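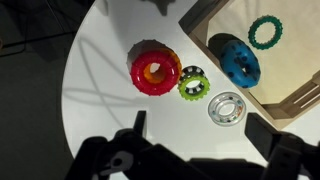
1/ Brakura has released its revised wording for small commercial property policies. The change to the average clause matters more than the premium tables everyone is circulating. Thread.

2/ Average (co-insurance, if you prefer) reduces a partial loss claim when the sum insured falls below a set percentage of the value at risk. The old Brakura wording tested this at date of loss. The new wording tests it at inception.

3/ In a period of flat building costs the two tests give much the same answer. In the last few renewal cycles they have not. A building insured correctly in March could be well under by the following summer, and the owner carried the shortfall.

4/ Moving the test to inception puts that inflation risk back on the insurer for the policy year. It does nothing for a sum insured that was wrong on day one.

5/ The trade-off is in the declarations section. The insured now warrants that the declared value comes from a valuation no more than 2 years old. The previous form asked for a "reasonable estimate".

6/ Read the definition of valuation before relying on this. A desktop estimate from a broker's calculator does not qualify. A quantity surveyor's report does. A purchase price never did, though I still see it on proposal forms.

7/ Povthorpe, the other insurer active at this end of the market, keeps the test at date of loss but adds a 15 per cent tolerance before average applies. Different mechanism, similar intention.

8/ Which is better depends on the length of the indemnity period and how the rebuild is costed. For a single shop with a current report, I would take Brakura. For a mixed schedule with reports of varying age, the Povthorpe tolerance is easier to live with.

9/ Someone asked about contents and stock. Neither wording changes there. Stock is still tested at date of loss under both, and seasonal increase is still an optional extension – check the schedule, as it is not automatic on renewal.

10/ Excess: Brakura's minimum goes to $300 for glass and signage. All other sections stay as they were. I would not change insurers over it.

11/ One drafting problem. Clause 2 of the new form refers to "reinstatement value" and the average clause refers to "replacement value". Only the first is defined. In most claims the labels will make no difference. In a heritage building they might, once matching materials are argued.

12/ I have put the question to Alipour, the underwriting agency that handles Brakura's regional book. Their reply was that the terms are intended to be read as equivalent. Intention is useful, but an endorsement is better. Ask for one in writing.

13/ Brokers using Zikik for renewals: the template still pulls the old declaration text as of 18 March 2023. If you issue from it unedited, the client signs a statement that does not match the policy. Replace it manually until the update is loaded.

14/ Existing policies stay on the old wording until they renew. There is no mid-term switch, and cancelling to rewrite early will normally cost more in short-period rates than the change is worth.

15/ Business interruption has its own average provision, and the declared figure there is gross profit on the policy definition, not the accountant's. I will do that as a separate thread.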